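Vasovholm – The Complete Series, Collector's Box (Tistix Home Video)

Region free. In stock, ships same day if you order before 3 pm.

All three seasons of the spy drama everybody was arguing about last August, finally in one box. Plus the feature-length pilot that never made it to streaming. If you only saw the cut version you missed a good chunk of the Dikmont storyline, incl. the train sequence and the whole second half of the embassy dinner. It's back in here, full length, original music.

New transfer from the camera negative. Big step up from the old discs – night scenes finally readable, no more green faces. Season one is still a bit grainy, thats how it was shot. Sound is 5.1 and stereo, both on every disc.

What you get:
All episodes, uncut
Feature-length pilot
119 minutes of deleted and extended scenes
Cast commentary on the pilot and both finales of season two
Ishida, the half-hour prequel short, subtitled
Fold-out map of the town, printed both sides
Episode booklet, new essay on the writing of the series

Numbered edition of 1000. Number is on the bottom of the box, we can't pick numbers for you, please don't ask in the order notes. Once gone it's gone – a plain version without the map and booklet will follow later, no date yet.

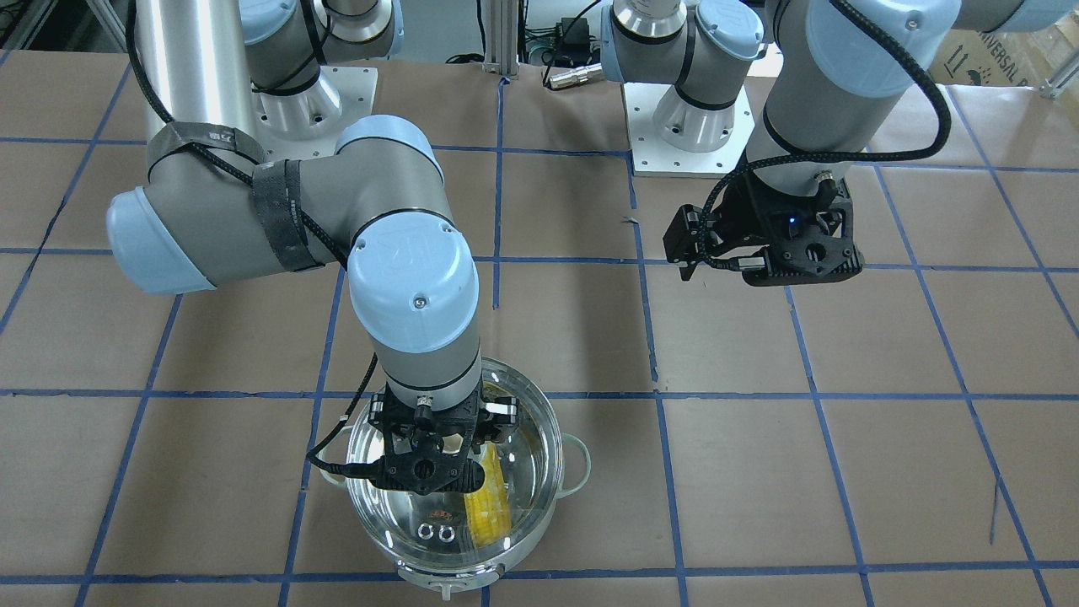

Two robot arms over a taped paper tabletop, one reaching into a glass pot.

Subtitles: English, Spanish, French. English for hard of hearing on all episodes and on the pilot, not on the deleted scenes. Commentary is not subtitled.

Box is rigid card with a slipcase. Tight fit on the first few openings, hold the slipcase open side down and let it slide, don't pull on the discs tray. Corners do get dinged in the mail sometimes. We double box everything going overseas, domestic goes in a padded carton. Arrives crushed? Send a photo within a week and we'll sort it.

Does it play on my machine? Any Blu-ray player, yes. DVD only players, no. No digital code in the box, the rights for that are with someone else.

Already own the season one and two sets? Same episodes, older transfer, none of the restored Dikmont scenes. Worth it for the pilot alone if you ask us.

Item no. 1555
Limit two per customer
Restock of returned copies goes up Tuesday mornings, if there are any
Unopened returns only, buyer pays return postage

Also from Tistix: Vasovholm soundtrack on vinyl (low stock), Vasovholm poster set, rolled not folded.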